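Masau Tabletop Objects – README

This is the object and room card for the Masau tabletop collection. It covers what is on the tables, how the room is laid out and how items are named in the annotation files. Recording settings and file formats are in separate documents in the same folder.

Maintained by Tsehay Moges and Shewit Feyisa. Last revised in September.

1. What is in the collection

Masau has 4,000 clips of people handling small household things on tables: lifting, turning, setting down, moving an item next to another one. There are 129 items in the object list. Most are things found in a kitchen cupboard or on a desk – jars, cups, boxes, books, small frames, packets. There is no food in any container.

Items fall into these groups:

- jars and lidded containers
- collapsible and rigid cups
- boxes, with or without decoration
- books and flat frames
- cards, packets and other small flat items
- small round items

The green glass jar (item name jar_glass_palegreen) is one of the most used. It is listed under jars and always handled with its lid on. The red box with gold decoration, box_red_gold, often shares the dark table with it.

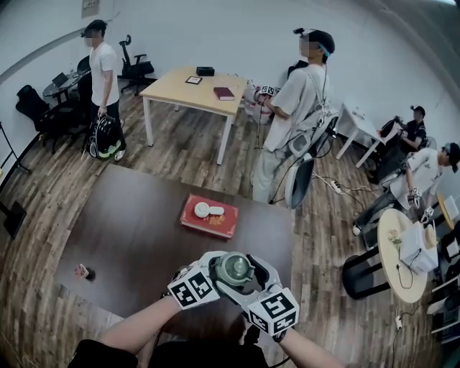 2. The room

All clips come from one room with white walls and a wood-look floor in brown tones. The ceiling is white with exposed pipes and fluorescent lights. An air-conditioning unit hangs near the back wall. Blinds are not part of the room settings and there is no field for them.

Tables are named by their tops:

table_dark – large, dark brown. Used for boxes, jars and mixed sets.
table_light – light wooden top, white legs. Used for books, frames and the black box.
table_white – small, near the wall.
table_round – small, dark, holds a laptop. Not used for tasks.

Chairs are black office chairs except for one in black and white. They get moved a lot, so do not use them as position references. The whiteboard is a better choice if you need a fixed point, though Wubit Ambaye found 21 clips from the early batch where it had been shifted. Those clips carry the tag board_moved.

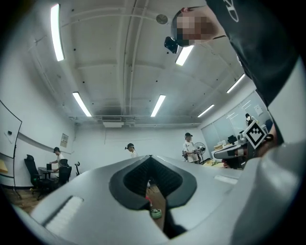 Lighting is the same for every session, with the ceiling lights on. We did not try to vary it. If you need changes in brightness you will have to add them yourself.

Small things on the floor are not labeled. An item that falls during a clip keeps its name and gets the state "floor" until it is picked up or the clip ends. Items that were on the floor before the clip starts are background, even if they are also in the object list.

3. Naming items

Names follow the pattern type_material_color. Leave out the material if you are not sure of it. Older files used free text, and Carla Rizk went through them and changed everything to the pattern. If you still find a free-text name, please report it.

Some cases that caused disagreement:

Collapsible cup. One item, cup_collapsible_sage, open or folded. The lid is not a separate item. The ribbed upper part and the clear green base differ in color, and some annotators first entered them as two objects.

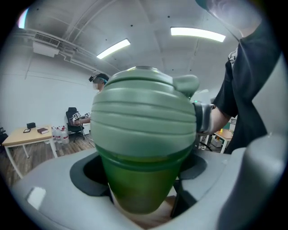 Water jugs. The big clear ones with red caps are room items, too large for the tasks, and are not in the object list.

Frames and tablets. Anything flat with a black border goes in as frame_black unless the annotator can clearly tell what it is.

Books. Dark red and red-brown were used for the same book in different files. Both now map to book_darkred.

Red box and red book. When only an edge shows, use red_unknown. Do not guess from the clips before or after. 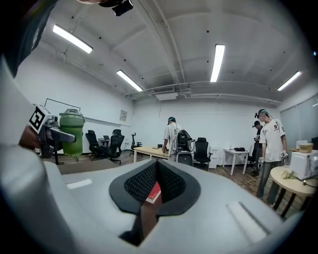 Large containers standing by the walls are room items too, and get no name. The same goes for the power strip and cables, the chairs and the notices on the wall.

4. Known problems

- Lid state is missing for part of the jar group.
- "Left" and "right" are given from the seat of the person doing the task. The first batch used the room door instead. Tullio Amato's script corrects this – run it once only.
- 4 items were retired after they broke or went missing. Their names stay in the list and are not reused.
- Packets and cards are often confused with each other. We have not fixed this.

5. Related sets

Sevon uses the same naming pattern with kitchen counter items. Jisell is older, and its names do not match ours without the mapping table.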